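Section 7: Cleaning and Care of the Hovitz Countertop Water Filter

Read this section before you clean the filter for the first time. Most service calls we get on the Hovitz come from cleaning with the wrong product or putting the housing back together dry.
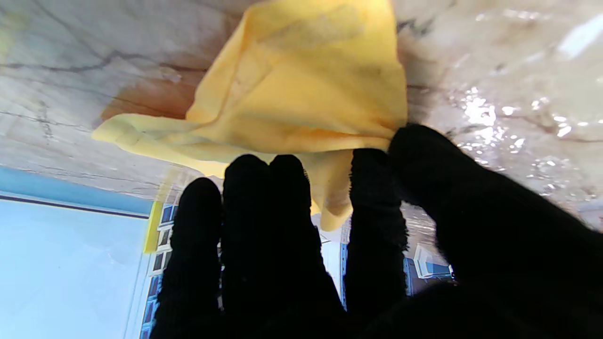 Clean the outside once a week and the inside each time you change the cartridge. If your water is hard, you may need to open the housing more often. The test strip that came in the box will tell you. A reading over 9 means the inside should be rinsed every month.

What you need

Mild dish soap
Two soft cloths, one for washing and one for drying
A bottle brush with nylon bristles
White vinegar
The housing wrench (part 491)
The small tube of silicone grease from the accessory bag

CAUTION: Do not use bleach, scouring powder, glass cleaner or anything with ammonia in it. These cloud the clear housing and can crack it over time. Do not put any part of the filter in a dishwasher.

Cleaning the outside

1. Turn the diverter lever on the faucet to TAP.
2. Wet a cloth with warm water and a drop of soap and wring it out well.
3. Wipe the housing, the spout and the base. Go behind the base where the hoses come in.
4. Wipe again with plain water.
5. Dry with the second cloth. Water left around the base ring leaves a white line that is hard to get off later.

Note: If your counter is marble or another stone that vinegar can mark, do all vinegar steps in the sink. Wipe up drips right away.

Opening and cleaning the inside

1. Turn off the cold water at the shutoff valve under the sink.
2. Set the diverter to FILTER and open the faucet until the water stops. This lets the pressure out of the housing.
3. Put the filter in the sink. Some water will run out when you open it.
4. Fit the wrench over the ribs of the housing and turn counterclockwise. Once it moves, finish by hand.
5. Lift out the cartridge. If you plan to use it again, stand it upright in a clean bowl and do not let soap touch it.
6. Pull the black O-ring out of its groove with your fingers. A knife or screwdriver will nick the groove and the housing will leak.
7. Wash the housing with soap and the bottle brush, then rinse until there are no suds.
8. For scale, fill the housing with equal parts vinegar and water and let it stand – 30 minutes is enough in most homes. Brush and rinse again.

CAUTION: The water in the filter must never be hotter than 93°F. Rinse the housing with lukewarm water only.

Putting it back together

1. Look over the O-ring. If it is flat on one side, cut or stretched, replace it.
2. Spread a thin film of silicone grease on the O-ring. Do not use petroleum jelly or cooking oil.
3. Press the ring into the groove all the way around.
4. Set the cartridge in with the arrow pointing up.
5. Thread the housing on by hand until it stops, then give it a quarter turn with the wrench. Do not go further.
6. Open the shutoff valve slowly and check for drips at the base.
7. Run filtered water for 7 minutes before drinking it. Cloudy water at first is only air and clears on its own.

Note: Owners of the older Vidon base have a gray gasket in place of the O-ring. It goes in dry, with no grease. Order gaskets through the parts desk and ask for Jasmina Yordanov.

If the housing still drips after a quarter turn, shut off the water, open it and start again from step 1. Tightening harder will not stop a leak caused by a twisted ring. Storage and winter shutdown are covered in Section 8.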